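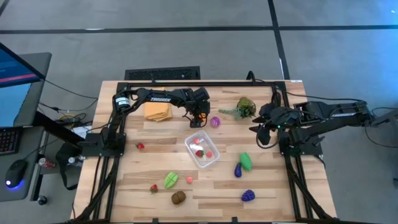 Bulon Two-Arm Recording Table

Price: from 2,772 euros, table and frame, without arms
Delivery: 20 working days after the order
Made by: Hoarau Workshop, Parnport
Page updated: March 2024

The Bulon is a table for teams who collect examples for a learning system. It has a wooden top, a black frame on which two arms can be fixed face to face, and mounting points for the cameras. The operator performs a task with the arms, and the Sinderus software saves the arm positions and the video together as one episode.

What is included

Wooden table top, striped, with protective finish
Black frame with side rails for the arm bases
Brackets for cameras and cables
Starter box of toy food, one clear container and one folding cloth
Sinderus recording license for one computer, 13 months
Printed guide for the first day of recording

Not included: arms, cameras, computer, monitor.

How we use it ourselves 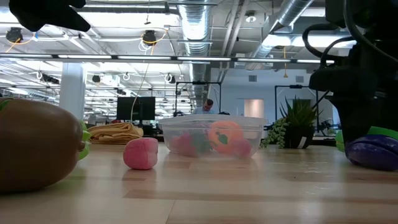
Margaux Chevalier
Data Collection Lead, Hoarau Workshop

We have two of these tables in our own work, and most of the days we do simple things on them. Pick the strawberry, put it in the container. Take it out again. It sounds easy for a person, but a model needs to meet the same task in many forms before it does it well, so we change the table between the episodes. The container goes to another side, the eggplant comes nearer, the cloth is folded in another way. We also leave on the table some objects which have no role in the task, for example a plant, so the model learns to leave them alone.

My advice for new teams is to write the task in one short sentence before anybody touches the arms. In February we recorded one full morning with a sentence which two operators understood differently. One was putting the fruit in the container softly, the other was dropping it from above. We could not mix these episodes, and we did the morning again. 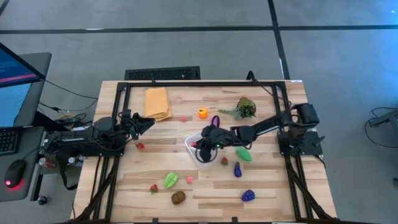
After this I ask every operator to make 20 practice episodes which we do not keep. We look at them together on the monitor, we agree on the speed and on where the arms must stop, and then the real recording starts. Failed tries we save also, with a different label. Please do not delete them, they are useful later when you want to teach the system how to recover.

Setup notes

The table must stand on a flat floor. Tighten the rails before you mount the arm bases. Leave enough free cable at each elbow for the full movement of the arm, and check it by hand with the power off. Camera positions should be marked with tape on the frame.

The top can be cleaned with a soft cloth and water. Do not use alcohol.

Questions and orders

Benoît Collet, Customer Support. Please tell us the model of your arms when you write, because the hole pattern of the base plate is different from one maker to another.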